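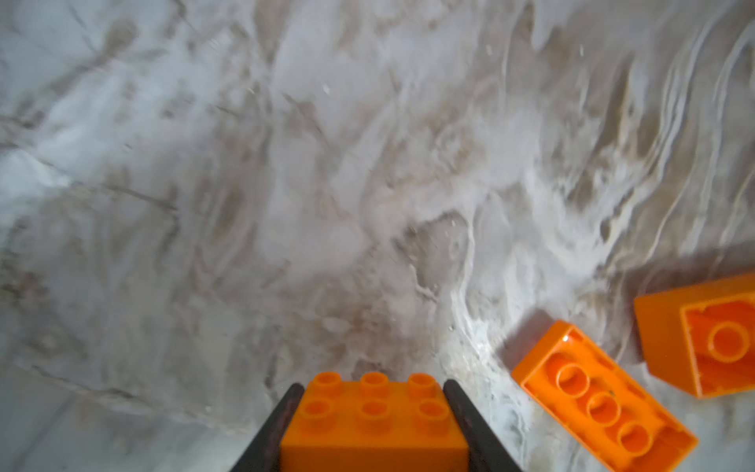
30 October 2024. Second full day on the Ambrosio file, physical presence only. The residence ledger claims 1,379 days in the qualifying period and the stamps so far support 863 of them. That leaves 516 to be carried by secondary evidence or dropped. Slept badly and started early at home, before the office opened. Looked at the white marble for a while before I read anything, the gray and taupe veins broad and cloudy in one part and pulled into thin rippling lines in another, then opened the ledger at the first disputed entry and went on from there until nine.

The ledger was built by the previous adviser and it counts arrival days and departure days as full days of presence. The regulations allow the day of arrival. They do not allow the day of departure unless the applicant returns on the same calendar date. The old guidance note said "any part of a day," and I assume that is where the error came from, but the note was withdrawn with the September amendments and the withdrawal applies to applications not yet decided. Ours has not even been lodged. So the ledger has to be rebuilt under the new rule from the first line, including the entries I had already marked as clean.

Rebuilt the first two years before lunch. Method: one row per trip, exit date in one column, entry date in the next, source document in the third, absence computed as entry minus exit. Under the present rule that gives the right answer, with the exit day counted as absent and the entry day as present. Same-day returns compute to zero and need no special handling. I checked the formula by hand on four trips, including one across the leap day.

Two problems in the second year. First, an exit with no matching entry. The passport shows a departure by air in early spring and the next stamp of any kind is another departure eleven weeks later. The applicant must have come back in between by a route where the passport was not stamped, and the likely candidate is the land crossing at Drinbridge. Drinbridge did not stamp holders of the blue residence card during that period. It scanned them. The scans exist in the border register, and the applicant can request an extract, but the extract gives the date the record was created, and at Drinbridge the records were uploaded in batches. I have seen an extract from there showing a man entering the country at the same second as a bus full of other people. The officer will know this as well as I do. We request the extract anyway and put something stronger beside it.

Second, the overlap between the old passport and the new one. The old passport was cancelled while the applicant was abroad and the consulate issued the replacement there. There is an exit in one book and an entry in the other, which is fine, but the ledger recorded the trip twice, once from each book, with different lengths. Removed the duplicate. This one goes in our favor.

Went in at ten and had the call with Bavard, who hold the translations. They have returned the lease, the two employment letters and the tax clearance. The birth record is still with them, and the reason is the transliteration of the family name. The birth record gives it with one consonant, the passport with two. Bavard will not harmonize the spelling in a sworn translation, and they are right. The translation has to follow the source. The discrepancy is cured by a separate declaration of identity, signed before a notary, listing every variant. I drafted it this afternoon. It lists three variants. I left the maiden name out at first, then put it back in, because the school certificates use it and someone will ask.

Also asked Bavard whether their stamp carries the new registration number. It does on the lease and it does not on the employment letters. They will reissue both. No charge.

Secondary evidence, sorted by how I think the office will weigh it:

Payroll with location. Strong. The employer in Adar kept badge records and will certify them, but only for the last three years. Earlier records were destroyed on schedule and the employer will say so in writing. I want that letter even though it proves nothing about presence, so the gap has an explanation on paper.

Medical and dental visits. Strong for the single day, no use for the days on either side. Useful for the Drinbridge gap if there was an appointment in those eleven weeks. Asked the applicant to check.

Utility bills. Weak. They show that someone used electricity. I include them only where consumption drops to standing charge during a declared absence and climbs again after it, which at least agrees with the table.

Bank card transactions. Medium. The statements run to 125 pages and the branch printed them without the merchant location. Asked for a reprint with the location field. The branch says it needs a written request from the account holder, in person, so that is one more trip for the applicant.

Spent the last part of the afternoon on the continuity rule, which I had been putting off. The new text says that no single absence may exceed six months and that the total must not "materially interrupt" residence. There is no definition of material. The explanatory memorandum mentions work, family and settled home, and then says the list is open. There are two reported decisions under the similar wording in the permit rules, both refusals, both with a home rented out to strangers during the absence. Our applicant kept the lease and the place stood empty. I distinguished both in a paragraph each and kept it short. The longest absence comes to a little over four months, so the hard limit is not in play. The argument about material interruption belongs in the cover letter near the back, after the table, where the officer will meet it having already seen the dates.

The time limit is less comfortable. The office gives 20 days to answer a request for further evidence, counted from the date on the request and not from receipt. Post to Adar takes most of a week. If we lodge without the Drinbridge extract and they ask for it, we will probably miss the limit, and an unanswered request is decided on the papers. I would sooner lodge late and complete. Wrote to the applicant to say so and to explain that nothing is lost by waiting, given that the qualifying period is measured back from the date of lodging. There is one effect to watch. Moving the date forward pushes the earliest weeks of the period out of the window, and those weeks are well stamped. I will need to rerun the table for two or three possible lodging dates and see where the supported total is best.

Pending: border extract, dental records, badge certificates, card statements with location, Bavard reissues, birth record, signed declaration. Fee receipt is on file and valid until spring.

Tomorrow years three and four of the ledger, then the photographs, which are the wrong size again.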